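Fletuvleyの弦楽初級クラスで配っている練習用音源の作り方について、問い合わせが重なったのでスレッドにまとめます。指導法の話はせず、録音、編集、配布の手順だけを書きます。

---

前提。対象はバイオリン、ビオラ、チェロの初級。合奏曲のパートごとに「模範入り」と「模範抜き」の二種類を作る。模範抜きは自分のパートだけが鳴らない伴奏で、家庭での練習に使う。再生機器はほぼスマートフォンの内蔵スピーカー。

---

教材はZürcherの合奏用曲集。出版元から教室内での録音と受講者への配布について書面で許諾をもらっている。許諾の範囲は曲ごとに違うので、台帳に曲名、範囲、期限を記録し、期限切れの曲は配布フォルダから外す。

---

録音は401号室。以前は333号室を使っていたが、空調の低い唸りがチェロの開放弦のC近くに重なり、フィルタで削ると楽器の音まで痩せた。401は残響がやや長いものの、編集で困るのは後者より前者のほう。

---

クリックは先に作る。拍子ごとにテンポマップを書き、Brullardに読み込ませてWAVで書き出す。初級の最も遅い版は四分音符=60。遅い版を録り直さずにタイムストレッチで作ると、弓の返しの子音が二重に聞こえるので、テンポごとに別録りにしている。

--- 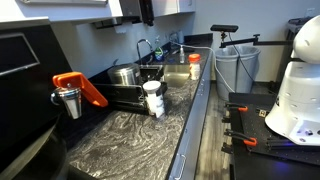 カウンターの上の黒い水切りラック

---

予備拍は必ず二小節。一小節だと、再生ボタンを押してから楽器を構えるのに間に合わない。弱起の曲も二小節を完全に鳴らし、そのあと弱起の手前までの拍を足す。ここを曲ごとに変えると、子どもが入りの位置を曲ごとに覚え直すことになる。

---

予備拍の音色は木質の短い打撃音。電子音は高域が強く、小さなスピーカーで弦の音を隠す。一拍目だけ音程を上げ、音量は変えない。音量で強拍を示すと、小さい音で再生したときに弱拍が消える。

---

調弦用のトラックを音源の先頭に付けるのはやめた。毎回早送りされ、頭出しがずれるだけだった。いまはA、D、G、C、Eを別ファイルにしている。Eはバイオリンのみ、Cはビオラとチェロのみに配る。基準ピッチは合奏の日にピアノを測り、その値に合わせる。

---

マイクはステレオ一組とモノラル一本。インターフェースはRusov。入力ゲインは最も強い箇所でピークがマイナス十二dBFS付近に来るように決め、曲の途中では触らない。録音は二十四ビット。配布時に下げる。

---

パートは一人ずつ重ねる。順番は低音から。チェロを最初に録り、次にビオラ、第二バイオリン、第一バイオリン。旋律から録ると、あとのパートが旋律の揺れに合わせてしまい、模範抜きにしたときにクリックから外れた伴奏だけが残る。

---

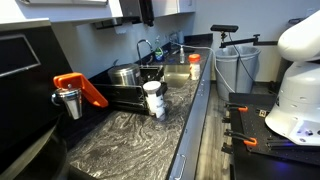
最終更新:2018年9月18日(火)

---

編集の続き。テイクの切り貼りは休符か弓の返しで行う。クロスフェードは短く、音の途中では切らない。長い音の途中でしかつなげないテイクは捨てて録り直す。そのほうが作業時間も短い。

---

音程補正ソフトは使わない。初級の曲では開放弦の共鳴が音程の手がかりになるが、補正をかけると基音だけが動いて共鳴が元の位置に残る。外れた箇所はその小節を含む区間を録り直す。

---

ミックス。模範入りでは対象パートを中央、残りを左に寄せる。模範抜きも残りの位置は左のまま変えない。モノラル再生の機器が多いので、最後に必ずモノラルに畳んで確認する。逆相になったパートがあると、ここで音が薄くなる。

---

低域は小さいスピーカーでは鳴らない。チェロの開放弦Cは倍音しか聞こえないため、基音を持ち上げても無駄で、歪みが増える。持ち上げるなら第二倍音から第四倍音の間。かけすぎるとビオラの開放弦と区別がつかなくなる。

---

ラウドネスは全曲でそろえる。曲ごとに音量が違うと、音量を上げたまま次の曲に進み、予備拍で驚いて止めることになる。強弱記号の差は曲の中に残し、コンプレッサーは薄く。ピアニッシモを持ち上げた版を試したが、合奏で弱く弾かなくなったので取り下げた。

---

ファイル名は半角英数字で、曲番号、パート、テンポ、版の順。日本語名は一部の機器で文字化けし、並び順も崩れる。曲名はタグに入れる。版番号を末尾に置くのは、同じ曲の古い版が保護者の端末に残るため。

---

一曲の長さは最大18小節に区切る。それより長い曲は練習番号で分け、前の区間の最後の二小節を次の区間の頭に重ねる。重ねないと、区間の継ぎ目だけがどの練習にも入らず、通したときに必ずそこで落ちる。

---

通信環境のない家庭にはCDで渡す。ディスクは全パート共通にせず、パート別に焼く。共通にすると曲数が増え、目的のトラックまで送る操作が多くなる。ケースの紙にはトラック番号と練習番号の対応表だけを載せる。

---

2月の発表会の曲から、模範抜きに「クリックあり」と「クリックなし」の両方を用意した。なしの版でも予備拍は残す。なしの版に移る時期は担当講師が決め、配布側では制限をかけない。

---

未解決の項目。フェルマータのある箇所は、テンポマップ上では拍の追加として書いている。実際の合奏では指揮で長さが変わるため、音源で覚えた長さのまま次に入る子が出る。フェルマータの手前で区間を切る案を次の曲で試す。

---

もう一つ。ピチカートの多い曲では、再生機器の遅延よりも、ワイヤレスのイヤホンの遅延を気にする問い合わせが多い。音源に合わせて弾くだけなら遅延は影響しない。影響するのは自分の演奏を同じ端末で同時に録音する場合で、そのときは有線を使う。

---

テンポマップの書式についての質問は、このスレッドへの返信で受け付けます。音源そのものの提供は許諾の範囲外なので、受講者以外には送れません。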